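Workshop notebook, December
Hide glue, second batch, lap joints for the Pranasberg cabinet

Started at 8:10. Room was cold on arrival and the heater had been off overnight. Did not mix anything until the thermometer by the window had stopped climbing. The last batch was spread in a cold room and I do not want that in the results again.

Purpose of the session is to decide whether the Fenico granules can go on the carcass joints of the Pranasberg cabinet, or only on the veneer. The veneer is not in doubt. Test pieces from the first batch came off the caul flat, and the one I tried to lift with a knife took wood with it. The carcass joints carry load and two of the originals had already let go before the cabinet came to us.

Glue preparation

Granules weighed dry, cold water added by weight, covered and left to swell overnight. This batch took up all the water and there was no free liquid on top in the morning. The granules were soft through when cut with a spatula. The first batch still had hard centers when it went on the heat, and I now think that explains the lumps we were blaming on the supplier. Fenico's sack is marked for dry storage and ours had been on the floor by the sink. It has been moved to the shelf above the clamps.

Heated in the jacketed pot. Held below the point where the smell changes, checked with the probe thermometer at the middle and again at the wall. The wall reads higher. The controller on the pot believes its own sensor, which sits at the wall, so the middle lags for a good while after the light goes off. Allow for this before spreading. Stirred, lid back on between uses. Skin formed anyway and was lifted off, not stirred in.

Consistency off the brush was a continuous stream that broke into drops near the end. Slightly thinner than the first batch. A small addition of water was made after the first set of joints to hold it there. Should have weighed that addition and did not.

Test pieces

Beech from Costden, same board throughout, planed and cut on the same machine setup. End offcuts kept in the tray with the pencil marks facing up. Overlap on each lap joint is 576 square millimeters, which was what the Aasen grips would take without shimming. Surfaces planed and left alone. One set was toothed with the fine blade to see if the old argument about keying has anything in it.

Set A: planed, room temperature wood.
Set B: planed, wood warmed on the rack over the heater.
Set C: toothed, wood warmed as in B.
Set D: planed, warmed, glue deliberately left open on the face until it had gelled to the touch, then closed and clamped.

D is there to have a known bad joint to look at. The failure surface of a chilled joint is useful to recognize, and I would like one in the drawer for comparison.

Clamping was by spring clamp with a block on each side. Pressure not measured. The clamps are all the same model but they are not all the same age and some of them close with less enthusiasm than others. If the scatter within a set turns out to be as large as the difference between sets, that is the first place to look. Squeeze-out was even on A, B and C. Very little on D, and what there was came out as a string.

Open time

Watched separately on scrap, same glue, same brush. On room temperature beech the surface lost its wet look quickly and the film dragged under a fingertip while I was still reaching for the second piece. On warmed beech there was time to place, shift and square the joint without hurry. This is consistent with what everyone says, but I had not seen the two next to each other before and the difference is larger than I had allowed for in the glue-up plan.

The glue-up plan for the cabinet assumes that both sides of the carcass can be closed in one go. On present evidence this is only safe with the wood warmed and the glue thin, and with the clamps already opened to width. A dry run with the real parts is needed. The back rails are the slow part. They have to be started at one end and walked in.

Adding urea would stretch the open time. Not tried today. Any addition lowers the strength to some degree and I would like the plain figure in hand first.

Clean-up

Squeeze-out left to gel and then lifted with a sharpened stick. This works well and leaves less to scrape. Wiping with a hot rag spreads a thin film into the pores that shows up later under finish. The rag method was used on the first batch, and the shiny patches on those pieces are still visible at a low angle.

Conditioning

All joints left clamped until the afternoon, then unclamped and moved to the rack by the inside wall, away from the heater. They were spaced so that air could get around them. The plan is to test part of each set early and the rest after a longer rest in the same place. Hide glue goes on gaining as the water leaves it, and an early figure on its own is misleading.

Early pull, one joint from set B only, to check the rig:

Peak load 2380 N.
Failure mostly in the wood on one side, with a patch of glue line showing at the corner.

On an overlap of 576 square millimeters that comes to a little over four newtons per square millimeter. Lower than I would like to see quoted, but the joint was young, and single laps peel at the ends as they bend, so the number is for comparing sets with each other and should not be carried over to the cabinet. The Aasen recorder drew a clean line with a single drop at the end. No slipping in the grips this time. The emery strip stays in.

Tried to run a second and stopped. The crosshead was still set to the fast speed from somebody's plywood work. The first pull was therefore also at the fast speed. Note against the result. The rest will be run at the slow setting and the B figure repeated with a fresh joint.

Things to put right before the next session

The drying rack wants a label at each end. Sets B and C look the same once they are closed, and the only thing telling them apart is the pencil on the edge, which the stick scrapes off if it is not watched.

The balance drifts when the door is opened. Move it or shut the door.

Drinks are kept off the glue bench. There is one small vessel in this shop that holds brown granules soaking in water, and it looks too much like something a person might pick up. Mugs go on the light wood table.

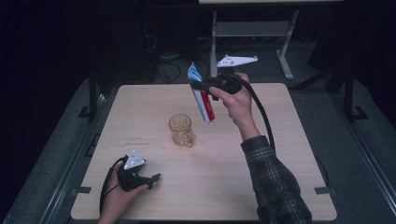

A reply came in to the draft of these notes, unsigned, in the shared file: the warmed pieces in B and C were dried by the heater as well as heated, so they went together at a lower moisture content than A, and any difference in strength might come from that and have little to do with the temperature of the face. The same reply suggests warming a further set inside a sealed bag, so that the wood gets hot without giving up its water, and weighing every piece before and after.

Fair point and it should have been in the plan. The rack over the heater moves a lot of dry air. I weighed none of the pieces. Set E will be planed, bagged, warmed in the cabinet that is normally used for softening the cauls, and closed straight out of the bag. A and B to be repeated alongside it from the same board if there is enough of the Costden beech left. If there is not, all three come from a new board and today's figures stay on their own page.

It also bears on the carcass. The cabinet parts cannot be bagged in one piece, and the sides are wide enough that drying one face will cup them. Short warming of the joint area only, with the heat gun held well back, is probably what will be done in practice. That should be a set as well, once E has been looked at.

Times for today, copied from the back of the offcut:

Glue on heat, 8:40. Ready at the middle of the pot well after the light went off.
Set A closed first, then B, C, D.
D left open 11 minutes before closing. Gelled fully by then; it could have been less.
Pot off before the early pull. Remaining glue poured in a thin sheet on the plastic tray and put in the refrigerator, covered. To be reheated once and then thrown out.

Still open: whether toothing does anything at all. The toothed faces drank more glue and needed a second pass of the brush, so C may have a thicker line than B for reasons unconnected with the key. Will section one of each and look at the line under the loupe before pulling the others.

Clamps wiped and hung up. Heater left on low, 2 bars, for the rack.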